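Keep the Junk Basket

4 min read

Every few months another storage company tells parents to sort their toys by type. Balls go with balls, blocks with blocks, and every bin gets a label. Desness sells a wall unit for this with 26 drawers. I owned one for most of a year, and I think the advice is wrong for children under six.

My kids never used the drawers the way the label said. They pulled out three or four, dumped them together on the rug, and started playing. At night I put everything back where it belonged. The sorting was my hobby, and I was the only one in the house who had it.

When we moved to the apartment on Trondura, I left the unit behind. Now most of the small toys live together in one open container. I paid 2490 for the drawers, delivery included, and I would like other people to keep their money. 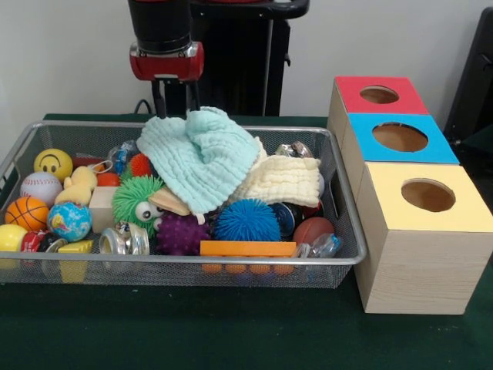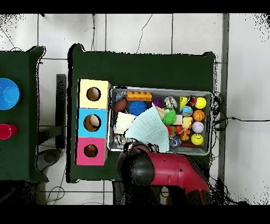 A mixed pile gives a small child something to do before any game begins, and that is the looking. A child who wants one certain ball has to move other things to reach it. With a baseball, a small basketball, a globe ball and a few spiky ones all in together, along with blocks and pieces of cloth, the search takes a while, and half the time it ends with a different toy in hand. I don't count that as a failure.

The boxes with round holes do the rest. Ours are the plain kind with one hole each, and I have seen them used as garages, soup pots and a bank. If a child feels like sorting, a box with a hole is enough. The rule can be colors on Tuesday and food the next morning, and I don't have to know what it is.

There are limits. Puzzles need their own box, and so does anything with 1070 pieces. I would keep a mixed basket shallow enough that a child can reach the bottom, and I would empty it out every October and get rid of whatever is broken.

Cleanup at our place takes 3 minutes. Everything goes in, and if something sticks out over the top, it can stay that way until morning.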